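Hanging cut-out letters on cloth
Posted in May by Siiri Juntunen

I have put up a lot of letters this year. Banners for two birthdays, a sign for the school fair in Clullcombe, and a name over my nephew's bed. Most of them went on fabric, and fabric is harder than a wall.

Paper letters are light, so weight isn't the problem. The problem is that cloth moves. If you pin a letter only at the top, the bottom curls out by the next morning. I use two pins for narrow letters and four for wide ones. A capital M always gets four.

I iron the cloth first if it's cotton. For the fair I skipped the ironing and spent Saturday morning pulling at the corners instead, which took longer. Ilham Rondonuwu lent me a steamer afterward and I haven't given it back yet.

Cutting is the slow part. I draw each letter on the back of the card in reverse, cut it out, then glue it to a slightly larger piece in a second color and cut again. That makes the border. A full name takes me an evening.

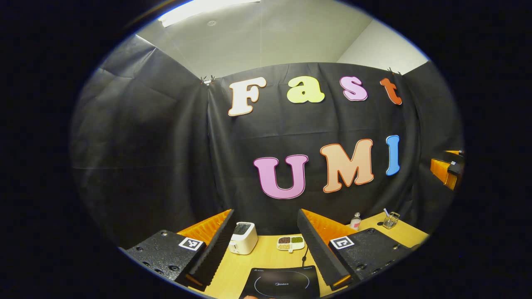 Black is the background I like best for colored letters. Pale ones stand out on it without any help. "Fast" over "UMI" has a white F with a thin orange outline and a sky-blue I, and both read clearly even though the cloth is creased and bulging and the letters have bent along with it. Two small clips on the top edge hold up the cloth. I would add a third in the middle, and something heavy along the bottom hem to pull the folds down. I'd leave the second row offset from the first, because lining up two rows on fabric is not worth the trouble.

Next I want to try felt letters.

3 comments

Geetha Thomas
Do the pins leave holes in the card? I'd like to reuse mine.

Siiri Juntunen
Small ones. I go through the same holes again.

Noémie Carré
Curtain weights work well in the hem.

Get new posts by email. You can unsubscribe at any time.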